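Pre-launch check, Candon Letters digital collection
Checked by Ese Balogun, December

Servers and backups
Nightly backup to Zeman: OK. Test restore of 100 files opened without errors.
Second copy off site: OK, but the drive label still has the old project name. Relabel.
Admin passwords changed after student staff left: NOT DONE. Two accounts still active.

Scans and metadata
Master files present: 759 of 759.
Transcriptions attached: 312. The rest can follow after launch, but the search page should say so.
Dates in one format: FAIL. Letters in box 10 use day first. Fix before export.
Place names: OK. Spelling follows the writer, modern name in brackets.

Rights and privacy
Donor agreement on file: OK.
Home addresses of living people hidden: OK in the records, not OK in the map layer. Turn the layer off until it's fixed.
Takedown contact on every page: OK.

Site pages
Keyboard navigation: OK except the timeline, which traps the cursor at the last entry.
Alt text on exhibit images: OK.
Image credits shown: OK on the Households and Yards page, copied as it displays:

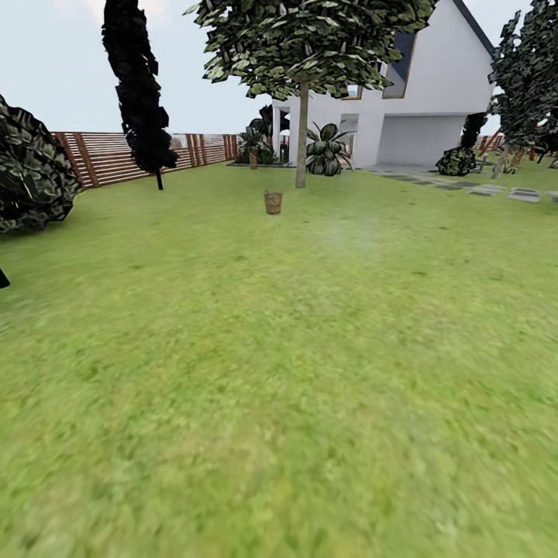
Basket on a back lawn. Computer rendering: Drikitz

Font size on credits is small on a phone. Raise it to match the body text.
Broken links: three, all to the old Floleo exhibit. Remove or redirect.

Result: hold. Recheck the accounts, box 10 dates and map layer, then sign off.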